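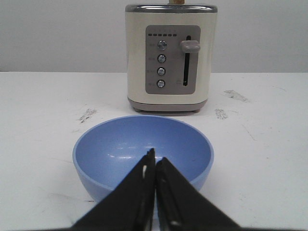 Best way to freeze homemade sandwich bread?

Teresa Wieczorek

I bake two loaves at a time and we only get through one before the other goes stale. I tried freezing the second loaf whole, but it took most of the day to thaw and the crust came off in flakes when I cut it. The slices near the heel also had ice on them. Should I slice first? Does the kind of bag matter? It is a plain white loaf with milk and a little butter, baked in a Walczak tin, if that makes a difference. Kitchen is small and the freezer is the one on top of the fridge, so I can't give it a whole shelf. 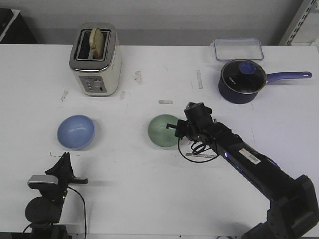 Last edited by Teresa Wieczorek in November

Edit: the loaf cools on a rack for an hour before I bag it. Someone asked.

Iwona Marciniak

An hour is too short for a loaf that size. The middle is still giving off steam and that turns into the ice you are seeing. Leave it at least 3 hours, or bake in the evening and bag it in the morning.

Then slice all of it. Lay the slices flat on a baking sheet in the freezer until they are firm, then stack them in a zip bag and press the air out with your hands. If the sheet won't fit in your freezer, put a strip of parchment between every two slices and bag them right away. Mine stick a little this way but a butter knife gets them apart.

Toast straight from frozen. Use a slightly longer setting than you would for fresh bread. For sandwiches, take the slices out the night before and leave them in a closed bag on the counter.

I try to use a loaf up within two months. After that it is safe but it tastes like the freezer.
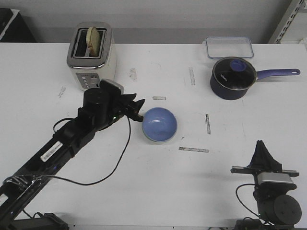 Can I put bread back in the freezer once it has thawed?

You can, but it will be drier each time, so save twice-frozen slices for crumbs or French toast.

Teodor Szczepańska

just buy smaller tins. I did and we don't freeze anything now

Na-rae Son

If you do want to freeze a whole loaf, wrap it tight in plastic and then foil. To bring it back, let it thaw still wrapped, take everything off, and put it in a 300 degree oven for 10 minutes. The crust firms up again and stops flaking. Don't cut it while it's hot.

The milk and butter help, by the way. My lean loaves (just flour, water, salt, yeast) dry out a lot faster in the freezer than the soft ones do.

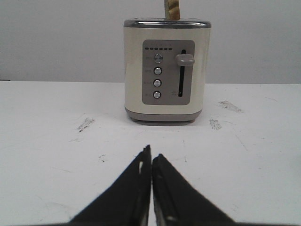 A slice of bread in a two-slice toaster.

For bags, the thin ones from the produce aisle are no good for this. Get the ones marked for freezer use and write the month on them.

Related

Why does my sandwich loaf sink in the middle?
Can I halve the yeast and let dough rise overnight?
Freezing bagels and English muffins
Bread crumbs from old slices: oven or counter?
How long does butter keep in the freezer?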